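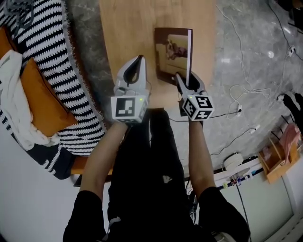 Grurkemgate Reading Room Renewal
Interim progress report to the Sundaram Fund
Reporting period ending February
Submitted by Vignesh Venkataraman, Project Manager

1. Purpose of this report

The report covers the second stage of the grant, during which the donated book collection at Grurkemgate was to be sorted, repaired where worthwhile, and returned to open shelves. It follows the headings set out in the grant letter. Spending is reported separately on the form supplied by the Fund.

2. Work completed

All 1,647 books received through the donation appeal have now been looked at individually and entered in the collection list. Each title has been placed in one of four groups: ready for the shelf, minor repair, duplicate, or unsuitable. The list records title, author, reading level, condition and shelf location, and it can be searched from the front desk.

Sorting is done at the tables in the main room. Books are taken up one at a time, the cover and corners are checked first, and the spine and inside pages follow. Thin books receive particular attention. They make up a large part of the early reader and picture book donations, and they are easily lost between thicker volumes or bent when a shelf is packed too tightly. We have therefore moved them out of the standard shelving and into low, front-facing racks, where children can see the cover before choosing.

The animal stories were the first group to be finished. Dog books are requested more than any other subject by our younger readers, and the staff asked that these be available before the spring visits begin. They now have a labeled rack of their own beside the reading corner.

3. Repairs

The repair bench was set up in the workroom with supplies bought from Horov. Up to 200 books can be held there at one time. Most of the work consists of cleaning covers, reattaching loose pages and strengthening worn corners. Books with water damage or missing pages are not repaired under this grant, as agreed with the Fund at the outset.

Progress at the bench has been slower than planned. The first batch of book tape did not hold well on glossy covers and had to be replaced, and the affected books were done a second time. The supplier accepted the return without charge — the delay was in staff time only.

4. Shelving and furniture

Muvmont delivered the front-facing racks in two shipments. Seven are in place and in use. One arrived with a cracked side panel and has been sent back, and the books meant for it are being kept in boxes under the window until the replacement arrives.

The existing tables will be kept. The original application allowed for new ones, but the present tables are sound and at a good height for adults sorting and for older children reading. We request permission to move the amount set aside for tables to the purchase of book supports and shelf labels. A revised budget line is attached to the financial form.

5. Matters outstanding

Duplicates have been offered to two neighboring schools, and a reply from one of them is still expected. Labels for the nonfiction shelves have been printed but not yet applied. The reading level codes on the earliest entries in the collection list do not match those used later, and these entries will need to be corrected by hand.

6. Next period

We expect to clear the repair bench, complete the nonfiction labels and open the borrowing desk for afternoon use, from 3:00 to 5:30 p.m. Group visits will resume once the last rack is in place. A decision on the table allowance is needed before the next order is placed with Muvmont.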